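Pale softwood tabletop: finish is glossy in one band only, sand back or leave?

Last updated: November

kpramanik
I have a tabletop in light softwood, sold to me by Narkico as pine, though the yard there also handles spruce and the invoice just says "softwood panel." I sanded it to 180, wiped it down, and put on 2 coats of water-based matte polyurethane by foam roller. The second coat went on at 7 in the evening and was left overnight with the window shut.

In the morning I checked it against the light from the side. Most of the top reads as matte. Across the middle there is a diagonal stretch where the grain washes out to nearly white and the surface looks slightly glossy, with a fine speckle in it. Move the lamp and the stretch moves too, but it never goes away completely.
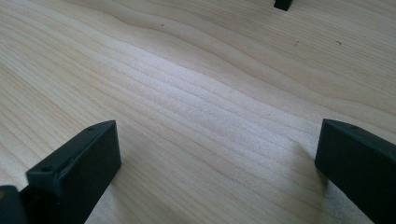

The options as I see them are to scuff with a gray pad and apply a third coat, or to sand the whole top back to bare wood and start over. I would prefer to avoid the second one. The panel is only 18 mm thick and I already took off more than I wanted getting the planer marks out.

Kamrul Pramanik, Nallville

hollowground
If the bright area follows the lamp, it is specular reflection and tells you very little about the coating. Any matte film will show sheen at a low enough angle. Look at it from straight above in daylight before you sand anything.

toan_l
Partly agree with hollowground. The position of the highlight depends on the light. The speckle is a separate matter. A fine speckle in a rolled water-based finish is usually one of two things: roller stipple that didn't level, or matting agent that settled in the can and went on unevenly. Did you stir between coats, and did you stir from the bottom?

kpramanik
Stirred before the first coat, with a flat stick, from the bottom. Before the second coat I gave the can a few turns and that was it.

toan_l
That is consistent with settled matting agent. The top of the can runs glossier than the label. A third coat from a properly stirred can will normally bring it back, as sheen is controlled almost entirely by the last coat. Scuff with a gray pad, vacuum, damp cloth, let it dry, then coat.

Toàn Lại

benchdog_ellis
I would not add a third coat with a foam roller. Foam puts small bubbles into water-based poly, and if the room is warm they set before they break. Use a short-nap roller or a synthetic pad applicator and work along the grain in full-length passes. Keep a wet edge.

hollowground
Foam rollers are fine if you roll slowly and don't press. I have done doors with them for years. The bubbles come from overworking the film as it starts to tack.

benchdog_ellis
Doors are easier to keep a wet edge on than a wide tabletop. A wide top gives the film time to tack before you get back to the next pass. We can disagree on this.

mireault
On the species question: the invoice is no help, and neither is the grain line pattern by itself. Plain-sawn pine and spruce both give you those wavy figures where the cut runs close to tangent with the rings. Check for resin canals on a clean end-grain cut with a hand lens. They are generally larger and easier to find in pine. Spruce has them too, but smaller and fewer. It makes little difference to a water-based finish either way, except that resinous patches should be wiped with solvent first.

kpramanik
Checked an offcut with a 10x lens. I can see canals without much trouble, so I will call it pine. No sticky patches anywhere on the face.

sandpaper_joe
Contrary view. Sand it back. The whole top, down to wood, 120 then 150 then 180, and use an oil. Film finishes on softwood tables dent with the wood and then crack at the dent. You'll be back in a year asking how to fix rings and chips.

toan_l
He said the panel is 18 mm and he doesn't want to lose more. Also, hardwax oil on pale pine will shift it yellow straight away. If the light color is the point, the water-based film is the right choice and the dents have to be accepted.

sandpaper_joe
There are oils with white pigment in them. They hold the pale color reasonably well. Maintenance is local too, so you can repair one spot without doing the whole top.

mireault
Pigmented oil shows lap marks on wide softwood boards, in my experience. Test on the offcut first if anyone goes that way.

kpramanik
I did the offcut test, for the film and not the oil. Sanded it to 180, applied the same first coat, then split the next one: left half from the top of the unstirred can, right half after 5 minutes of stirring. Left half dried with more sheen. Right half is flat at every angle except very low ones. Both halves have a little speckle, so benchdog_ellis may have a point about the foam.

benchdog_ellis
Strain the can as well before you pour. A paint filter costs next to nothing.

hollowground
And still look at it from above in daylight.

kpramanik
Did that this afternoon. From straight above it is faint but present. I will scuff, strain, and put on the third coat with a pad applicator. Can anyone say how long to wait before setting anything heavy on it? The can says recoat in 2 hours and gives no figure for full cure.

toan_l
Light use after a day or two. For a lamp base or anything with rubber feet, wait a couple of weeks. Rubber can mark a film that hasn't cured.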